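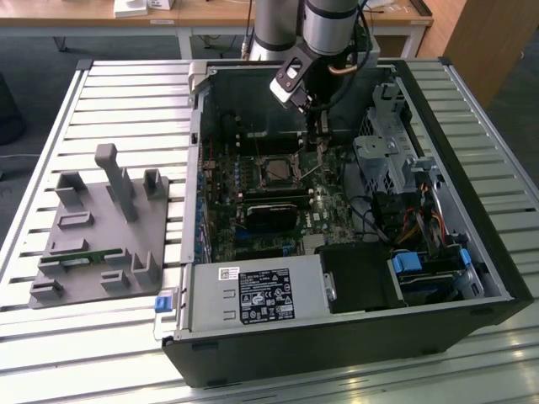 4. Installing the Domow 60 Inventory Server

4.1 Before you start

The Domow 60 package runs on any desktop computer that meets the requirements in Section 2. A dedicated computer is recommended. Do not install the server on a computer that is also used as a checkout station.

Have the following ready:
The license sheet supplied with the package
An administrator password for the computer
A fixed network address, assigned by whoever manages your network
A backup of the existing stock file, if you are moving from Jikex

CAUTION: Changes to the hardware after activation may invalidate the license key. Complete any memory or drive upgrades first. Disconnect the power cord before opening the case.

4.2 Installing the server

1. Log in to the computer as an administrator.
2. Close all open programs, including any program that runs in the tray.
3. Open the Domow folder and run Setup.
4. Select Server. Do not select Server and Station unless you have a single-user license.
5. Accept the default folder or enter a new one. The path must not contain spaces or accented letters.
6. Enter port 2812 when asked. If the port is in use, Setup displays error 433 and stops. See Section 4.5.
7. Select Install. Do not turn off the computer while files are being copied.
8. Restart when prompted.

NOTE: On the first restart the service builds its index before it accepts connections. The status icon stays yellow during this time and turns green when the index is complete.

4.3 Activating the license

1. Open the Domow Console from the Start menu.
2. Select Help, then License.
3. Type the key from the license sheet. Letters are not case-sensitive. Omit the dashes.
4. Select Activate.

If the computer has no Internet connection, select Activate by File and follow the steps in Appendix C.

4.4 Importing stock records

Records can be imported from Jikex or from a plain comma-separated file. The item code must be the first column. Item names longer than 63 characters are shortened on import, and each shortened name is listed in the import log.

1. In the Console, select Data, then Import.
2. Select the source type.
3. Browse to the file and select Check. No records are written at this stage.
4. Correct any lines shown in red and select Check again.
5. Select Import.

CAUTION: Importing with Replace selected erases all existing records, including supplier notes. Use Merge to keep them.

4.5 Error 433

This error means that another service is using the port. Older versions of the Vandemeck label service use the same port by default. Stop that service, or change its port in the Vandemeck settings, and run Setup again. If you change the Domow port instead, every station must be set to the new number (Section 5.2).

Port change procedure tested by Kaan Ağca, Gökçe Support. Revised August.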